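Norndale Home Assistance Trial: progress report to the fund
Work package 2, gripper and controller comparison
2026-05-11

Summary for those who will read only this bit

We are on schedule with the grippers, behind with the controllers, and under budget on cameras, mostly through not having bought them yet. The comparison of the two gripper models is finished in simulation. The Vanov controller is running on both arms. The Damasceno controller is running on one arm and sulking on the other. We ask for no change to the grant and one change to the timetable, set out near the end.

What was done in this period

The plan called for 300 simulated pick attempts with each gripper, all on small household objects on a table. These are done. The narrow gripper from Tokport made 89 more clean picks than our own wide one, a result the team that designed the wide one has asked us to present in context. The context is that the wide gripper was drawn up for towels and bedding, and we then tested it on things with corners.

It did well on the cardboard boxes. On flat objects it mostly pushed them along until they reached the edge of the table, and then it had solved the problem in its own way. We have scored these as failures.

The attempts were spread over 5 simulated rooms. Reviewers of the first proposal said our test kitchen was too tidy and too square, and they were right. The attic bedroom was added in reply and has been the most useful of the set. It has a sloped ceiling, a long table against one wall and a bed opposite, so the arms have to work on one side with furniture waiting on the other. A path planner that looks brilliant in a square kitchen can become very cautious in there.
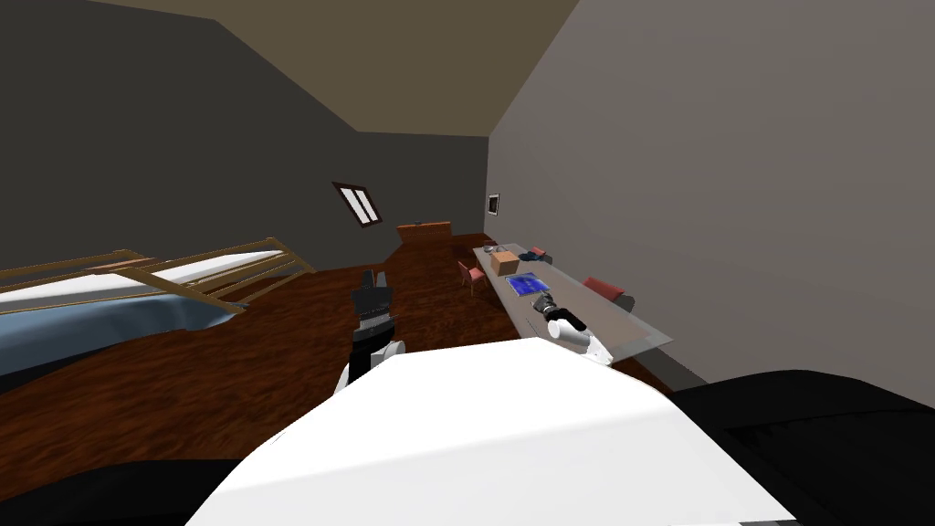

Attic bedroom in simulation, from the robot's own viewpoint. Right gripper beside the blue tablet on the table; left arm over the open floor.

The tablet has turned into our standard hard case. It is flat, it lies flush on a pale, glassy-looking surface, and there is nothing to get a finger under. The Tokport gripper can manage it by dragging it to the table edge and pinching the overhang. Ours can manage the dragging. We have kept the object in the set in spite of two requests to swap it for a mug.

Controllers

Both controllers were given the same arm model, the same start positions and the same list of targets. Vanov is the slower of the two and very dull to watch. It stops well short of the target, thinks, and closes the last stretch in small steps. Damasceno goes straight there in one sweep, and when the sweep is right it is lovely. When it is wrong the forearm meets the back of a chair. The red chair on the wall side of the attic table has been struck so often that it now has its own column in the results sheet.

The trouble with Damasceno on the left arm is a mirrored joint limit. The settings file we were supplied assumes a right arm, and flipping the sign fixes the elbow and breaks the wrist. A corrected file has been promised. We were promised one last time too, and what arrived was the same file with a new name.

Until it is sorted out, we are reporting controller results for the right arm only. The left arm stays in the model so that collisions are counted fairly, and is held out in front in a fixed pose.

Cameras

The head view is good enough for finding objects and poor at judging the last bit of the approach, when the robot's own forearm tends to be in the way. We tried a simulated wrist camera on the Tokport gripper and the missed closes dropped sharply. We would like to repeat this with the wide gripper before drawing anything from it. The bracket has yet to be drawn, as the obvious mounting place is where the wide fingers fold back.

Spending

Staff time is as forecast. Computing came in slightly over, after one batch was left running on the wrong room through a long holiday. The camera money is unspent and we would like to carry it forward.

Change requested

Please move the controller milestone to the end of June. The gripper milestone can be closed now. If the corrected left arm file has not come by then, we will write our own and put the hours under contingency, where there is still room.

Next

Wrist camera runs with the wide gripper. Softer fingertips for the same, in two thicknesses. First bench tests of the Tokport gripper on a real table, with a real tablet, already cracked, kindly given up by the Norndale office.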